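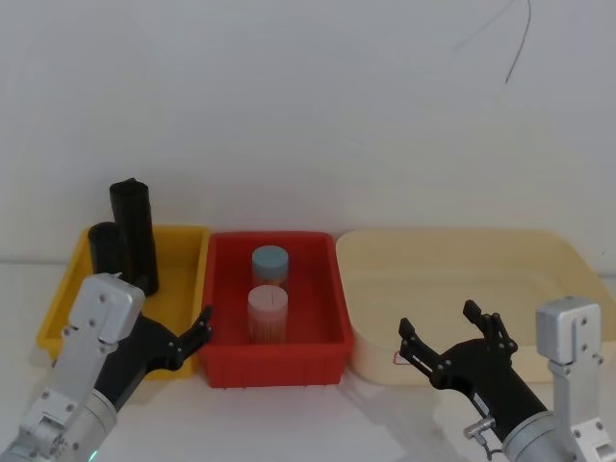
1/ Read the Demuneck parental leave report over lunch. 431 workers surveyed, two employers, one of them Kolero. Short notes.

2/ The headline says fathers and mothers "have equal access" to leave. On paper, yes. Both get the same number of weeks. Use is a separate column, and it's in the appendix.

3/ Table 6: 56 percent of eligible fathers took less than half of what they were owed. The most common reason given was worry about losing a shift slot. Cost came second.

4/ Pay matters too. Leave is paid at 50 percent of base. In a two-earner home, the lower earner stays home – usually the mother. The report treats this as a preference. It didn't ask.

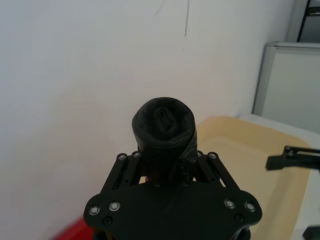 Rolled and upright.

5/ Roswitha Bachmann raised the same point in February about the Aitken survey. Her fix was one extra question: would you have taken more at full pay?

6/ Part-time staff are left out entirely. At Kolero they're mostly women. Any claim about "all parents" should be read with that in mind.

7/ Table 6 is on page 38 if you want to check my reading. Corrections welcome.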